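The Cult of the Folded Sock

By Nandini Krishnan

My sister-in-law owns a drawer insert with 1244 reviews, most of them ecstatic. It came from Kindau and it divides one perfectly good drawer into small cells, each meant to hold a pair of socks standing upright. She gave me one in July. I have been trying to believe in it ever since.

The theory goes that balling a pair, by turning one cuff down over both, ruins the elastic. Yanti Khoo, who teaches home organizing classes under the name Clumano, told me a balled sock "never rests." I asked how she knew. She said you could feel it.

I couldn't. I folded eight pairs her way and left the others balled, and when I pulled them on weeks later I could not have told you which was which. Folding took me longer, and two pairs had fallen over by morning.

What does age a sock is wear. Look at a cuff up close and you find fuzz, lint and pale specks, and no method of storage is going to comb those out.
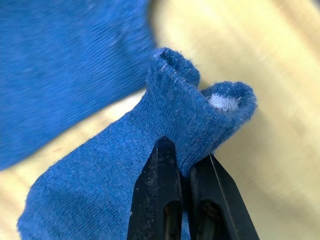 What I Kept

The insert now holds batteries and tape. I do lay socks flat on the table to match them before they go in the drawer, a habit I picked up from Khoo's class and will grudgingly credit to her. After that they get balled.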